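Well water turned orange after the quarry reopened, who tests it?

Our well is 200 feet deep and sits downhill from the Godinho quarry outside Flaldale. Since November the water has come out orange in the mornings and leaves a stain in the tub. The company says it's just iron. The county told me to call the state, and the state told me to call the county. Is there a way to get it tested that would hold up if we file a complaint?

Nesum

Call your state's drinking water office and ask for the list of certified labs. Get a metals panel that includes arsenic, manganese and chromium, plus pH and sulfate. Ask the lab for a chain of custody form and have them send someone to take the sample. I paid for 2 visits, one before the spring rain and one after. 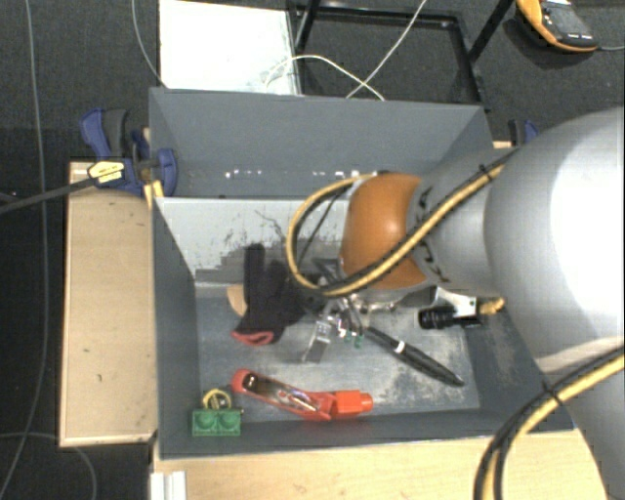 Gladys Magesa
Community moderator

Iron by itself can do that to a tub, so the company could be right, but you can't tell by color. Use bottled water for drinking and cooking until you have results. Don't boil it, boiling won't take metals out. Also ask whether the quarry has a discharge permit. Those files are public and the monitoring reports should be in them.

Zanele Mthembu

get a filter, we did and its fine

Arnus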